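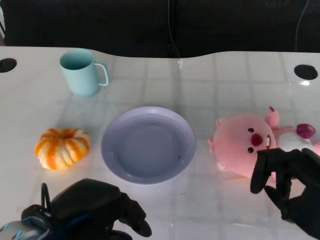 Wer einmal einen ganzen Tag lang Greifer getauscht hat, schrieb Teoh in einer Randnotiz zur ersten Auflage dieses Buches, der weiß, dass der Vergleich schon bei der Wahl der Gegenstände entschieden wird. Die Notiz bezog sich auf einen Abschnitt, in dem nur starre Körper vorkamen: Würfel, Zylinder, eine Metalldose. An solchen Teilen unterscheiden sich zwei Hände oft kaum. Für die vorliegende Auflage wurde das Kapitel deshalb neu geschrieben.

Kapitel 7
Greifer im Vergleich

In den vorangegangenen Kapiteln wurde der Greifer als gegeben behandelt. Wir haben Bahnen geplant, Kameras kalibriert und Regler eingestellt, ohne danach zu fragen, was am Ende des Arms sitzt. Dieses Kapitel holt die Frage nach. Es behandelt den Aufbau eines Vergleichsversuchs, die Auswahl der Gegenstände, die Rolle der Kameras und die Auswertung.

Als durchgehendes Beispiel dient die Versuchsreihe Skorport. Sie umfasst 2.148 Greifversuche mit 22 Gegenständen, darunter Geschirr, kleine Zierkürbisse und Plüschtiere. Ein Becher hat einen Henkel und eine Öffnung, ein Teller bietet fast nur seinen Rand an, ein Kürbis ist gerippt und rollt leicht weg. Plüsch gibt nach, und die Kontaktkraft steigt beim Schließen nur langsam an. Ein Regler, der auf einen steilen Kraftanstieg wartet, schließt hier zu weit oder bricht zu spät ab.
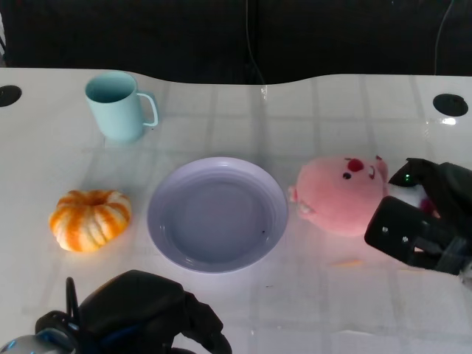

Bei weichen Gegenständen sollte man die Schließkraft gar nicht erst vergleichen, wandte ein Leser aus Vimbridge ein, sondern nur den Weg der Finger. Der Einwand ist teilweise berechtigt. Der Fingerweg lässt sich an den meisten Händen direkt auslesen, die Kraft muss häufig aus dem Motorstrom geschätzt werden, und diese Schätzung enthält die Reibung im Getriebe. Wir führen trotzdem beide Größen mit. Ohne die Kraft lässt sich später nicht sagen, ob ein Gegenstand gehalten oder nur berührt wurde.

7.1 Was festgehalten werden muss

Ein Vergleich ist nur dann brauchbar, wenn sich zwischen den Durchgängen möglichst wenig ändert. Tisch, Beleuchtung und Anordnung der Gegenstände bleiben gleich, ebenso die Startstellung beider Arme. Auch der Arm, der nicht greift, gehört ins Protokoll, denn er kann der Kopfkamera Teile der Arbeitsfläche verdecken.

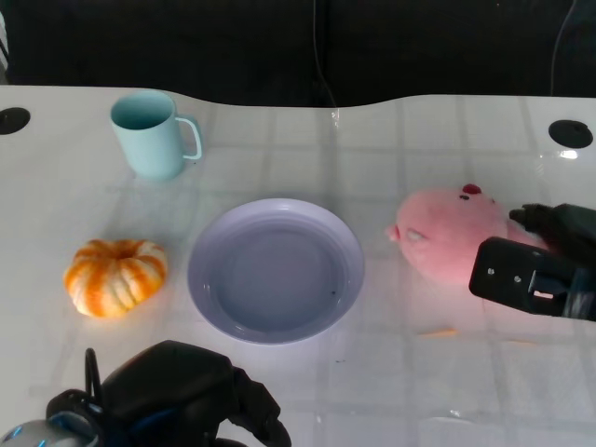 Abb. 7.3: Rechter Greifer am Plüschtier, Becher, Kürbis und Teller auf der linken Seite und in der Mitte des Tisches.

Glänzende Tischflächen verdienen einen eigenen Vermerk. Spiegelungen verschieben sich mit dem Blickwinkel und werden von einfachen Segmentierungsverfahren leicht als Objektkante gelesen. In der Reihe Skorport wurde die Beleuchtung jeweils für 200 Versuche unverändert gelassen und danach neu vermessen.

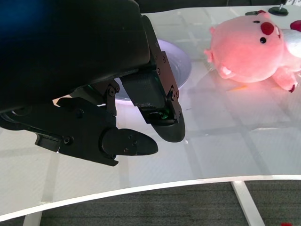

7.2 Kameras am Handgelenk

Die Kopfkamera zeigt die Anordnung, die Kamera am Handgelenk den Bereich um die Finger. Ihr Nachteil liegt im Bildausschnitt: Der Greifer selbst nimmt einen großen Teil davon ein, und was hinter einem Finger liegt, fehlt. Beim Wechsel der Hand ändert sich diese Verdeckung. Ein Verfahren, das mit schmalen Fingern gut arbeitet, kann mit breiten Fingern versagen, obwohl Arm und Regler dieselben sind. Die Kalibrierung nach Herkgate (Abschnitt 7.4) sieht deshalb für jede Hand eine eigene Maske vor, die aus 26 Fingerstellungen gewonnen wird.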